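Skakell abre su programa de tareas domésticas y muestra hasta dónde llegan hoy los robots

El equipo publica los primeros resultados de Flerkum, un banco de pruebas para recoger, ordenar y dejar cada cosa en su sitio

Octubre – Skakell presenta este mes los resultados de la primera fase de Flerkum, un proyecto con el que quiere responder a una pregunta que nos hacen en cada visita, en cada feria y en casi todas las cenas familiares: ¿pueden ya las máquinas hacerse cargo de las tareas de casa? La respuesta corta es que algunas sí, a ratos, y que el avance del último año nos tiene muy ilusionados. La larga ocupa el informe que se publica hoy.

Flerkum reúne 57 tareas cotidianas, divididas entre el hogar y el pequeño comercio. Hay encargos que cualquiera resuelve sin pensar, como despejar una mesa, guardar el material de oficina en un cajón o reponer un estante, y otros bastante más enredados, como doblar una camiseta o meter una funda en su almohada. Cada tarea se ensaya primero en simulación y, si el sistema la completa con regularidad, pasa al taller de Poirier, donde se repite con brazos reales y objetos comprados en cualquier tienda.

De las 57 tareas, 14 han superado ya las dos etapas. Son pocas si uno sueña con no volver a recoger la cocina, y muchas si se recuerda que en la convocatoria anterior fueron 2. Casi todas pertenecen a la familia de coger y colocar: el robot localiza un objeto, lo agarra, lo lleva a otro punto y lo suelta sin tirar lo que tiene al lado.

«Cuando vi la primera serie completa sin una sola caída me levanté de la silla», cuenta Harvey Simard, director del proyecto. «Llevábamos meses viendo cómo la pinza se acercaba muy bien y luego cerraba un dedo donde no tocaba. Queda muchísimo por hacer, pero ya podemos hablar de tareas enteras y de cuántas veces salen.»

Una mesa corriente, con cosas corrientes

La parte simulada del trabajo se apoya en mesas con objetos que no tienen nada que ver entre sí. Una planta en su maceta, un juguete de anillas apiladas, una grapadora azul y una botella de agua plantean problemas distintos aunque estén a un palmo unos de otros. Las hojas se abren hacia todos lados y tapan parte de la maceta, la grapadora tumbada ofrece poca altura para agarrarla y la botella transparente llena de reflejos la vista del sistema. También cuentan las sombras de los propios brazos, que cruzan el tablero blanco y cambian el aspecto de lo que hay debajo.
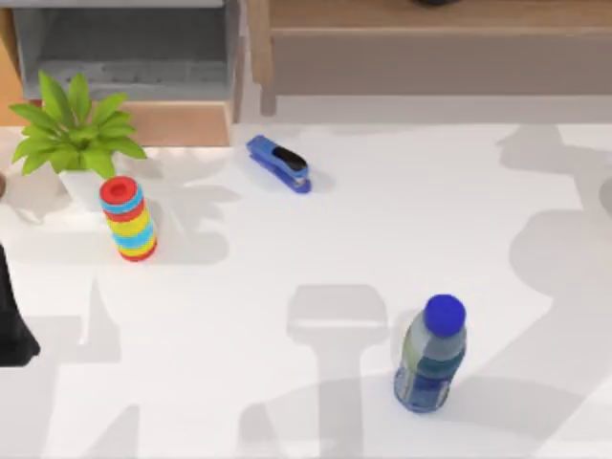 Skakell – Departamento de Manipulación y Tareas Cotidianas

El equipo decidió desde el principio no facilitar las cosas. Las posiciones se sortean antes de cada ensayo, la luz varía y los objetos pueden quedar muy juntos. Para dar una tarea por superada, el sistema tiene que completarla en 10 ensayos seguidos, sin ayuda de un operador y sin reiniciar el programa. Si falla en el noveno, se vuelve a empezar.

Lo que todavía no sale

El informe dedica un capítulo entero a los fallos, y es probablemente el que más páginas ha dado que leer dentro de casa. La ropa sigue siendo la gran asignatura pendiente: ninguna de las tareas con tela ha pasado de la simulación al taller. Los recipientes abiertos con líquido tampoco, y abrir envases depende demasiado del modelo de tapa. En las pruebas de tienda, reponer un estante medio vacío funciona bien – hacerlo cuando un cliente acaba de mover los productos es otra historia.

La velocidad es el otro gran frente. Un brazo que despeja una mesa sin errores sigue tardando bastante más que una persona, y en un comercio eso pesa. Brindon, la cadena de papelerías que ha cedido parte de su almacén para los ensayos, ha pedido que la segunda fase mida también el tiempo de cada operación, y así se hará.

«En el almacén nadie espera milagros, esperan que la caja acabe donde tiene que acabar», explica Ravinder Leclerc, responsable de las pruebas en entorno comercial. «Me entusiasma que el personal nos proponga tareas que no se nos habían ocurrido. La de separar los blocs devueltos por tamaño salió de una conversación junto a la máquina de café, y es una de las 14 que ya funcionan.»

Próximos pasos

La segunda fase arranca con las tareas de doblado y con una colección nueva de objetos blandos. El taller de Poirier incorporará además una cocina completa, con fregadero y lavavajillas, para ensayar secuencias largas: recoger los platos, vaciarlos, cargarlos y cerrar la puerta. Los centros de formación y los comercios que quieran proponer una tarea pueden hacerlo a través del formulario del proyecto. No hace falta experiencia técnica, basta con describir qué se hace, con qué objetos y cuándo se considera terminado.

El informe completo, la lista de tareas y las mesas simuladas están disponibles en la página de Flerkum.

Contacto para medios: oficina de comunicación de Skakell, a la atención de Harvey Simard.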